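Workshop Tips: Getting a Gripper to Set a Plate Down Square

By Kelechi Idahosa

These notes come from the bench automation group at Wurndale, where we spent most of last winter teaching an arm to put well plates into holders and take them out again. The method was tested in simulation first and then on the bench. Most of what we learned applies to any small part that has to drop into a close-fitting nest, so it should be of use to people with a home shop and a secondhand arm as well.

Start with the holder, not the arm

Bolt the holder down before you write a line of code. A breadboard-style surface with a regular grid of holes makes this easy, and it lets you put the holder back in the same place after cleaning. Write the hole positions on a card and tape it to the bench. We lost two days to a holder that had been moved over by one hole.

Blow the holder out with a hand bulb before each session. A grain of grit under one corner will tilt the plate, and the next step in the job will suffer for it.

Mark one corner

Put a label on the holder next to the corner where A1 belongs. Choose one rule for which way the label faces and keep to it on every holder. If your camera looks from the far side, the characters will come out upside down in its view, so tell the software which way up to expect them. Barnabás Lakatos wrote our check for this, and it now runs before every pick.

Practice in simulation, with bad lighting

Our first simulated bench was evenly lit, and the policy we trained on it did poorly as soon as the afternoon sun came in. For the second round we changed the light direction and the shadow edges on every run. We also varied the color of the plate and holder a little, and shifted the camera by small amounts.

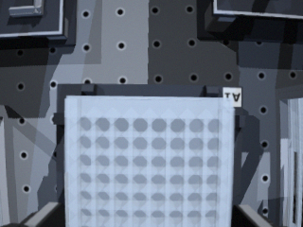
Simulated bench: plate in its holder, gripper fingers on either side.

We ran 3000 simulated placements this way. Hard-edged shadows across the holes turned out to be the most useful thing to add. Dark patches next to a dark holder hide its outline, and a model that has never met them will guess wrong.

Come in slowly and let go in stages

The placing routine that worked best for us goes like this:

Stop above the holder and take one more look before going down.
Lower until the wrist sensor feels contact, then stop pushing.
Open the fingers 2 mm and wait for the plate to settle.
Open the rest of the way and lift straight up.

The short pause in the third step did more than any change to the model. With a single fast release, one finger tends to let go before the other and drags the plate with it. You can try this by hand with a playing card and a shallow box lid.

What we measured

On the real bench we made 159 placements with the staged release. We kept a paper log – start time, lighting, seated or not seated – and looked through the misses in one batch at the end. Of those misses, most came from a plate gripped off center at the pickup, well before the holder was involved. We have since added a centering squeeze at the pickup station and are testing it again on the Okell bench, which has different clips.

Small things worth doing

Wipe the finger pads with a damp lint-free cloth every 55 cycles. Dust makes them slip a little at a time, and it is hard to spot.

Keep one scratched plate just for testing. Mark it with tape so it stays out of real work.

Save the runs that fail. Barnabás keeps ours in a folder called Isah, sorted by lighting, and we replay them whenever the model changes.

Check the holder clips by hand in October or whenever the heating comes on. Ours got stiffer in the dry air and needed a slightly higher release point.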